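Chapter 6
Boards, Blocks and a Good Flat Surface

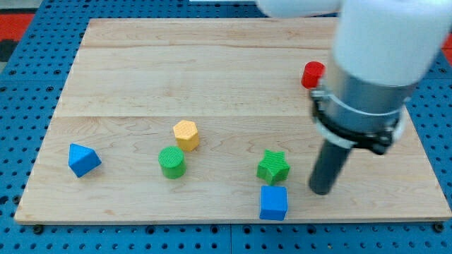

By Prasanna Gamage
Nillamgate Workshop Readers, Book 2

In the earlier chapters we worked with paper and pencil. We drew shapes, we named them, and we learned to measure their sides. From this chapter we work with solid things that can be picked up, turned over and put down again. For this we need two things only: a set of blocks and a good surface to put them on.

Let us begin with the surface, as students often forget it. A pale wooden board is a good choice. Coloured foam blocks show up well against the light wood, and the eye finds their edges quickly. When I was a student, we used a dark green cloth, and I lost many minutes searching for a dark green block.

Look at how such a board is made. A wide board is often not one piece of wood. It is made of long planks joined edge to edge, and if you look carefully you will find the line of the joint. Maple is liked for this purpose. Its grain is fine and its colour is calm, so it does not disturb the eye.

A board must also stay in its place. At home you may put a damp cloth under it. In a workshop it is better to have a table with holes, called a pegboard table. The holes are set in a regular grid, and bolts can stand in them at the edge of the board, near the corners. If your board moves when you push it with one finger, stop and fix it before you go on with the exercise.

Now the blocks. Foam is light and quiet – a block that falls on the floor will not wake anybody – and it is kind to the wood. Its weak point is that it can be pressed out of shape. Hold a foam block gently by its sides, and do not store it under heavy books. The colours are useful too, but please do not depend on them. A student who says "the red one" has told us very little about the shape.

For the first exercises, choose six blocks of different shapes and lay them on the board with space between them. My colleague Okafor prefers to begin with the whole box, but I find that a small group gives better talk in the classroom. With a few blocks, every student has time to look at each one from all sides.

Words for this chapter

Face: a flat side of a solid.
Edge: the line where two faces meet.
Grain: the pattern of lines in wood.
Joint: the place where two pieces are fixed together.

Before you start

Clear the board and wipe it with a dry cloth. Choose your blocks and place them as you like. Then sit on one side of the table and draw only the outline of each block as you see it from your chair. Do not correct the drawing from memory. After this, change chairs with a classmate and draw again on a new sheet. Keep both sheets, as we will need them in Section 6.2, where we compare the outline of a solid with the shape of its base.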